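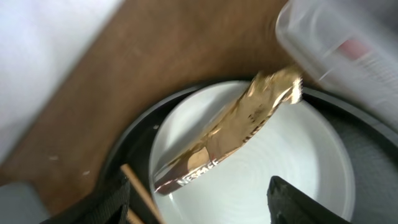 In Praise of the Coffee Sachet

I own a grinder. I own a kettle with a long thin spout, two kinds of filter paper and a little scale that reads to a tenth of a gram. I love all of it, and on a slow morning I will happily spend twenty minutes making one cup. So please believe me when I say that the coffee sachet is one of the best small objects in the kitchen, and that people who sneer at it are missing out on a lot of fun.

Start with the foil. Is there any other grocery that comes dressed like this? Flour comes in paper. Rice comes in a bag you can see through. A single serving of instant coffee, the humblest drink in the cupboard, comes wrapped in gold! Catch a NESCAFE packet under a kitchen light and it goes from bright yellow to bronze to almost cream, depending on how it has creased, and no two of them crease the same way. My grandmother used to flatten the empty ones under a dictionary and save them for Christmas, when they became stars and fish and (one strange year) a whole brass band. I still find it hard to throw one out without smoothing it first.

Then there is the tear. I have strong feelings about the tear. A jar lid is a chore and a capsule is a button, but a sachet asks you to do something with your fingers. Hold the top edge, give it a quick shake so the coffee drops to the bottom, and pull. Sometimes you get a clean line. More often you get a ragged, frayed mouth with a pale fringe on it, and you have to aim a bit to the left to make up for it. I like that. It takes two seconds and it is the only part of making instant coffee that you can be good or bad at.

I was taught to do it properly by Pentti Harju, who ran the kitchen at the lakeside guesthouse where I washed dishes for a summer. The place was called Palollow, a name the owner had made up from her two daughters' nicknames, and it had 41 beds and one coffee machine that was broken when I arrived and broken when I left. So every guest room had a tray with cups and sachets on it, and the kitchen had a carton of 800 more. Pentti came from Riihimäki and drank coffee the way other people breathe. I expected him to be ashamed of the sachets. He adored them. He tore each one low on the corner, tapped the back of it with one finger, and tipped it in a slow line from one side of the cup to the other so that the powder lay flat. Then a spoonful of cold water, a stir to make a paste, and only then the hot water. I have made it that way ever since. The paste gets rid of the little brown islands that float on top, and it gives you a thin layer of foam that I find completely charming.

Which brings me to trays. A sachet on its own in a drawer is a sad thing, I admit. Put the same sachet on a tray with a plate and a cup and it turns into an invitation. I think hotels understood this long ago and the rest of us never caught up. At home we keep our coffee things in a cupboard, the cups in another cupboard and the spoons in a drawer across the room, and then we wonder why making a drink for a visitor feels like work.

My own tray is a cheap round one with a lip, bought from a closing-down sale at a shop called Grarico, and it lives on the counter all year. A round tray suits coffee better than a square one. I can't prove this, but a cup and a plate are round and they seem to settle in. Black is the best color for it too, in my opinion, because white china looks wonderful against it, even the plain kind you can buy in any supermarket. And a lip matters more than people think. Anyone who has carried a flat board with two full cups up a flight of stairs will back me up on that.

As for the plate, I would like to speak up for using one every time. A real one, white, with a rim. I used to shake my sachets straight over the cup and leave the empty foil on the counter, where it dribbled brown dust until evening. Now the plate is where everything lands: the spoon, the stray grains, the torn-off strip that always sticks to your thumb. When you are done you pick up one thing and rinse it. It also makes you look like a person who has life in order, and I'll take that wherever I can get it.

There are fair things to say against all this. Single servings make waste, and foil packets are hard to recycle in most towns. That bothers me, and it is the reason I don't drink them every day. I buy one box in October, when my brother's family comes to stay, and it lasts me well into the spring. If you drink instant at breakfast, lunch and dinner, get the jar. A clear container with a tight lid is a lovely thing as well, and you can see at once when you are running low. The jar is for habit. The sachet is for guests, trains, tents, night shifts, hospital waiting rooms and the glove compartment.

The other complaint is the taste, and here I dig in my heels. Instant coffee doesn't taste like bad filter coffee. It tastes like instant coffee, a drink of its own, a little toasty, a little malty, very good with milk and outstanding with something sweet next to it. I once served it to a table of serious coffee friends after dinner, in my best cups, with no announcement. One of them asked for the name of the beans. Another recognized it at once and was delighted, since it reminded her of exam weeks in a shared apartment on Fadora Street with bad heating and very good company. We talked about that apartment for more than two hours. I have served plenty of expensive coffee in my life and it has never started a conversation half as good.

So that is my case. Keep a handful in the house. Give them a tray and a plate, tear low on the corner, and tip slowly. If a little ends up beside the cup, press it up with a damp fingertip and eat it. It's bitter and grainy and I do it every single time.

Pentti, if you ever read this, I still can't fold the empty packet into a boat. Mine keep coming out as hats.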